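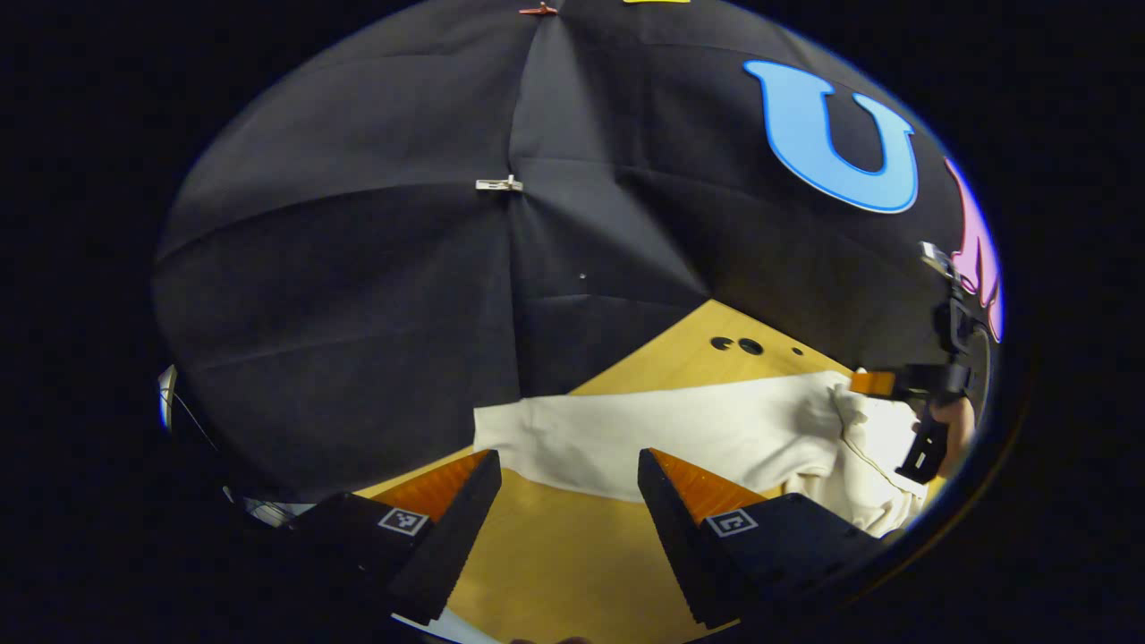 Minutes of the fault review meeting, cloth handling station
Cluminwood workshop, meeting room on the first floor
Start: 14.05

Present: Ada Russo (chair), Gijs Van der Linden, Ertuğrul Saraç, Évan Collet (minutes)
Excused: Koen Martens

1. Minutes of the last meeting
Approved with one correction. In item 4 the spare finger pads were ordered from Jansen and not from Vedia. Évan will correct the file.

2. Report of the fault
Ertuğrul presented the fault of the left finger. During the folding work the operator released the trigger of the hand-held gripper and the finger stayed closed on the garment. The operator then pulled the cloth out with the free hand. While doing this, the finger opened suddenly and hit the operator on the thumb. There was a small bruise and no cut. It was written in the accident book the same afternoon.

The log shows that the same finger was slow to open already on two earlier occasions in July. Both times the operator continued the work and did not report it. Ada asked that we do not blame the operators for this, as the instruction sheet says only "report damage" and a slow finger does not look like damage.

3. Cause
Gijs has opened the gripper. He found cotton fibres wound around the pivot of the left finger, and the return spring was weaker than the one on the right side. He thinks that the fibres came first and that the spring became tired afterwards, but he cannot prove the order. The right finger had fibres also, but moved freely.

The gripper had made 1,675 closings when it was stopped. The last cleaning was written at 688. The plan of Minar, who supplied the pivots, does not give any cleaning interval for work with textiles. Ertuğrul has asked them by e-mail and waits for the answer.
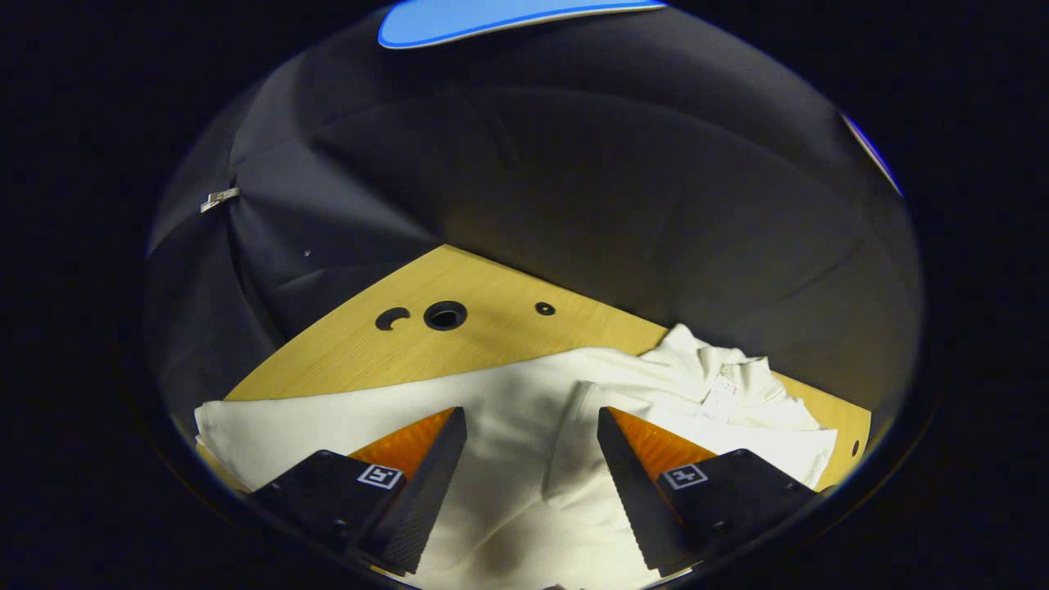 Gijs added that soft cotton is the worst material for this fault. When the operator takes a fold between the two fingertips, the pads rub on the cloth and the fibres travel down to the pivot. He would like to try a small cover over the pivot. Ada agreed to a trial on one gripper only, so that we can compare.

4. Safety of the operators
It was discussed whether the work must stop until new springs arrive. Ertuğrul was in favour of stopping. Gijs considered that a daily check is sufficient. After some discussion it was decided that any gripper without a new spring stays in the cupboard, and that the others may be used with the daily check. Ertuğrul asked to have it in the minutes that he would prefer a complete stop.

The rule for a finger which does not open is now: put the gripper down on the table, switch it off, call a colleague. Do not pull the cloth.

5. Actions
Gijs: fit new springs, make the trial cover.
Ertuğrul: follow the question to Minar.
Évan: new text for the instruction sheet, including "slow to open".
Koen: to be asked if he can take over the daily check.

6. Other matters
The key of the cupboard is missing again. Please look in your pockets.

End: 15.10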